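November 28, 2025

Day after Thanksgiving, everyone gone by ten, and the house has that flattened feeling, like a cushion somebody large has just gotten up from. I had planned to spend the morning reading. I spent it on glassware.

We own a great many glasses and no set. Mother believed in sets. I believed in them too until about the second year of marriage, when the last of the six wedding goblets went into the sink and didn't come out in one piece. After that I bought whatever was cheap and had a color to it. Tarmo Sepp from across the landing, who came yesterday with a pie and stayed for three helpings of everything else, asked me if it was a collection. I said yes. It sounded better than the truth.

The good thing about a mixed lot is that people remember theirs. Tarmo took the amber one and guarded it all evening. My sister always goes for the pink, then leaves it on the bookcase and takes the other pink. The smoky gray one gets handed to whoever arrives last.

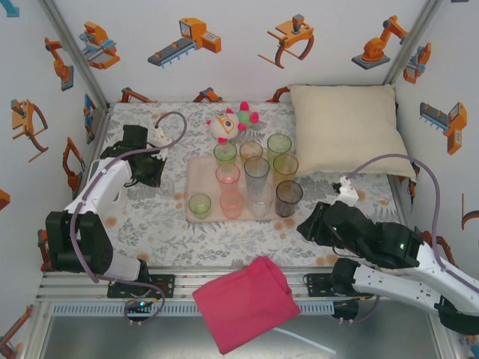
I put them on the tray because the tray is what we have instead of a cupboard until February, when the shelves from Paju are supposed to come. They were also supposed to come in the summer. I paid 170 dollars down and have since received one very friendly email. The tray is a sort of pinkish beige, and ten glasses will go on it if you don't mind them huddling. The tall ones I like at the back, but then the little green one wanders up to the front corner where a sleeve can get it. I moved it twice. It looked no safer either time, so I left it.

The sprigged cloth stays out through the weekend. I can't face the ironing, and the peach dots are forgiving about gravy.

The children left the toys behind, naturally. One round bird with one big orange-ringed eye and pink tufts, one small green creature with pink spikes whose species was argued over through most of dessert. My nephew says dragon. His sister says it's a cactus and always has been. There was a phone call at noon to ask if the bird was all right. I said it was lying down. The big cream pillow has been out of the bedroom since Wednesday, when somebody needed propping up, and I expect it will be Sunday before I carry it back.

Leftover soup for supper. Drank my water out of the amber glass while Tarmo wasn't here to object.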